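Open day at the Skusstead workshop

Jul 19, 2025

The Skusstead workshop opened its doors again this summer, and 54 people signed the visitors' book. The last open day was in March and was a smaller affair, with two benches running and the rest of the building closed. This time the ground floor was open from ten in the morning until four, with talks upstairs for anyone who wanted to sit down.

Visitors went round in groups. Each group had 21 minutes at the benches, which was Rūta Paju's idea after the March event, when one party stayed at the first bench for most of the morning and held up everyone behind them. She kept time with a kitchen timer and moved people along politely. A few came back later for a second turn, and in the quieter part of the afternoon there was room for them.

The demonstrations were run by Ridwan Chong and Fikri Saragih. Ridwan took the morning groups and Fikri the afternoon ones, and they overlapped at lunch. Both work on the two-armed benches during the week. The task for the day was tray work: small coloured pieces, a tray to hold them, and a pair of arms to do the handling. It is one of the first jobs any new person here learns to set up, and it is easy to follow from behind the barrier.

Bench 4, which we call Pravau, was the busiest stop of the day. The benches are all named by whoever built them, and the names are painted on the cupboards underneath. Gornia is next door and was used for spare parts and for answering questions.

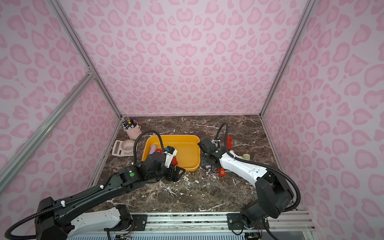 Most of the questions were about speed. People expect the arms to be quicker than they are, and several asked whether they could be turned up. They can, but for tray work we keep them slow. Fikri explained that a small part lying at an odd angle needs a careful approach, and that a fast arm tends to push it away before the fingers close. He let one of the younger visitors try picking up a marker with a pair of kitchen tongs while wearing an oven glove, and that made the point better than the talk did.

The other common question was why there should be two arms at all. Ridwan's answer was that one arm can do a lot of the job, but sooner or later something needs holding still while something else is moved. Sharing a small table brings its own trouble, as each arm has to keep out of the other's way. He spent some time on cables as well – where they run, how much slack they need and how often they get changed. One visitor who repairs lifts for a living had plenty to say on this and stayed to compare notes.

Cameras on the wrists came up in nearly every group. Maricica Coman covered them in her talk upstairs, which she gave twice. A view from close to the fingers is useful in the last part of a pick, when the arm itself can get in the way of a camera placed further back. Her slides were the same both times, but the second talk ran longer because of the discussion afterwards. We have asked her for a written version and will put it on the talks page when it is ready.

Bernd Lindemann brought his Sumampouw bench notes, which go back several years and are kept in ring binders. They cover wiring changes, failed parts and a good many settings that were tried once and dropped. The binders were left out on the long table by the stairs and people were free to read them. If you borrowed the blue one, please return it to the front desk – Bernd would like it back.

Tea and coffee were in the back room all day. We ran out of milk just after two and someone kindly went to the shop. The car park was full by late morning, so anyone coming next time may find it easier to park by the playing field and walk up the lane.

The next open day has not been fixed. We would like to have 10 places set aside for school groups, who found it hard to get a slot this time. Schools can write to Rūta through the contact page, giving the age of the pupils and whether a morning or an afternoon would suit them better.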